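Against the Open Office Fridge

I have worked in 2 buildings with a shared refrigerator and I have been a worse person in both of them.

My theory is simple. Put a group of polite adults on one floor, give them one fridge, and within a month you will know who among them believes in property. At Kendent, where I spent most of my thirties, the fridge was a tall white thing with a rubber seal that had given up. It hummed through meetings. It held yogurt from previous administrations. A sign on the door said PLEASE LABEL YOUR FOOD, and under it, in a different pen, someone had written "or what."

Or what is the whole question, and no employer I have met has an answer to it. You can't fire a man over a tangerine. You can't even ask him about it without becoming the person who asked about the tangerine. Loubna Helmy once sent the entire floor an email with the subject line "My soup," and she was very good at her job, and she is still Soup to people who have long forgotten what her job was.

The usual defense of the shared fridge is that it saves money. I've never believed it. Add up the emails, the sulking, the ten-dollar sandwich you go out and buy because your own lunch has been eaten by a colleague with a doctorate, and I think a company would come out ahead giving everybody a cooler and a bag of ice. My old boss, Abdelkrim Berrada, said I should put that in writing. I did. He said he meant in a general way.

The other defense is that it builds community. This one is true, in the sense that a flood builds community. I have had maybe three real conversations with Youssra Belkadi in my life, and all of them took place in front of an open fridge door, in low voices, about whose fish that was. We were very close during the fish. I don't think we have spoken since.
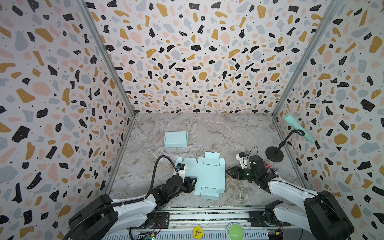
Page last changed: June 5, 2026

Labels don't work, by the way. I know you were about to suggest labels. A label is only a way of telling a thief your name. I tried initials, then my full name, then my full name and the words "contains medication," which kept the container safe for one afternoon and got me a kind, worried visit from Asmaa Salem in human resources. She brought a leaflet. I had to tell her it was lasagna.

Color coding doesn't work either. When Tahiri moved into the floor above us and we all started sharing the one kitchen, somebody decided that their shelves would be marked in green tape and ours in orange. This lasted until the first birthday cake. A cake will not fit on a shelf. A cake goes where it likes, and everything behind the cake is lost to history, and everything in front of it gets moved to some other shelf by a person in a hurry who has never once thought about tape.

Then there is the cleanout. You know the notice: everything left in the fridge at five o'clock will be thrown away. I used to think of this as justice. Then I noticed what it really punishes. The fellow who has kept a jar of pickle juice in the door since the last round of layoffs always hears about it in time. He takes his jar out at four-thirty and puts it back at five-thirty. The one who loses her good glass dish is the new hire who started that morning and hasn't been added to the mailing list.

Hanane El Khatib, who sat across from me for years and is the calmest person I know, had the only workable approach I ever saw. She brought food so plain that it was beneath stealing. Boiled potatoes. Cold rice. An unpeeled carrot in a bag, like something you'd give a horse. I asked her once whether she enjoyed it and she said no, but she enjoyed having it. I've thought about that more than I've thought about most of the books I was assigned in college.

I tried it for a week. On the fourth day somebody took the potatoes.

So my position is as follows. A fridge at work should be small and it should be yours, or it should not exist. Failing that, lunch should be a thing that can sit in a desk drawer until noon without harming anyone. Peanut butter can do this. So can crackers, apples, and most hard cheeses if the heating isn't on. Our grandparents managed it with a tin pail, and there was no signage.

I'm told the new place I start at in September has a "smart" fridge with a glass front, so that everyone can see what is inside without opening it. I can't decide if this is progress or a shop window. I have bought 2 bags of carrots to be on the safe side.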